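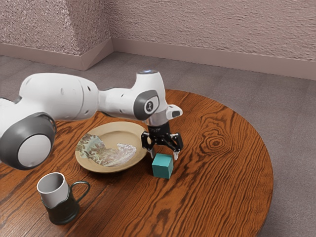

Round wooden table, small teal cube (rendered)

To: clurngate-users
Date: October 4, 2021
Subject: Re: Shadow noise after upgrading to Clurngate 2

> We moved our scene files over last week and everything under a table or shelf
> now comes out grainy. Same sample count as before. Raising it to 1,000 helps
> but the render time is not acceptable for us. Is there a setting we missed,
> or is this a regression? Output goes through Hastness for denoising.

Probably a setting. Version 2 changed the default light sampler from uniform to power-weighted. If a scene has one strong area light and several weak fills, the fills are now picked so rarely that any surface lit only by them gets very few useful samples. Undersides and contact shadows show it first.

Check these before raising the sample count:

Light sampler. Set it back to uniform in the scene header and render a small crop. If the grain drops to the old level, you have your answer.

Clamp value. The importer drops the indirect clamp when it reads a version 1 file and does not log a warning. Ours had been 29 and came back as zero, meaning no clamp at all. Bright isolated pixels are the usual sign.

Hastness input. It expects the albedo and normal passes unfiltered. Clurngate 2 applies the pixel filter to all passes by default, so the denoiser smears edges and leaves the grain in flat areas. There is a per-pass switch for this.

With uniform sampling and the clamp restored, our interior test went back to 206 samples for the same visible quality - render time was within a few seconds of the old build. I have not tested scenes with textured lights.

The Lacson exporter writes its own header and will overwrite the sampler line on every save. Put the override in the job file if you use it. The Grurna plugin leaves the header alone.

If the crop is still noisy with uniform sampling, please post the header and the list of lights with their power values.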